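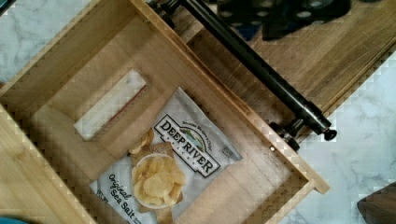
How long does a bench demonstration take? Allow 60 minutes, plus time for questions.

The Skillen is a single-arm unit for handling household and packaged goods on a worktop. Lunimer shows it working at the Rulden demonstration room throughout May, with the first run at 11 in the morning. Taras Sydorenko runs the bench and Ayman Karaki deals with site surveys and prices.

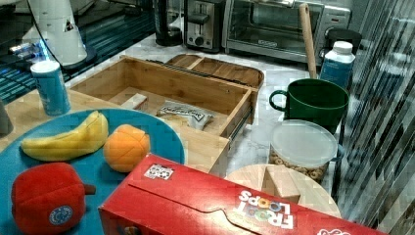 Visitors see the arm on kitchen tasks, mostly drawers and soft packets. Bring your own goods if you like - nothing made of glass, please. Each visiting group gets its own slot, and the control software (Zou) can be tried at a desk afterwards.

Hire starts at 60 pounds a day with a refundable deposit of 100 pounds.

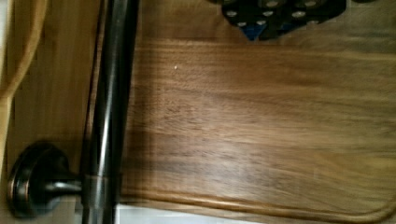 Delivery and setting up are charged separately, and depend on distance and floor access. Training is half a day at your site.
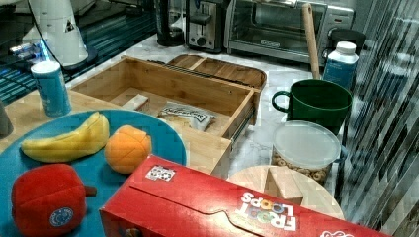 Can we book for a school or college group? Groups are welcome if an adult stays with them, and Ayman can arrange a later start.

Related items
Skillen spare gripper pads
Skillen bench mount
Zou desk licence

Comments (2)

pkd_workshop
Went last week. Worth asking Taras about the bench mount, ours needed a thicker top.

Maureen T
Is there parking at Rulden for a minibus?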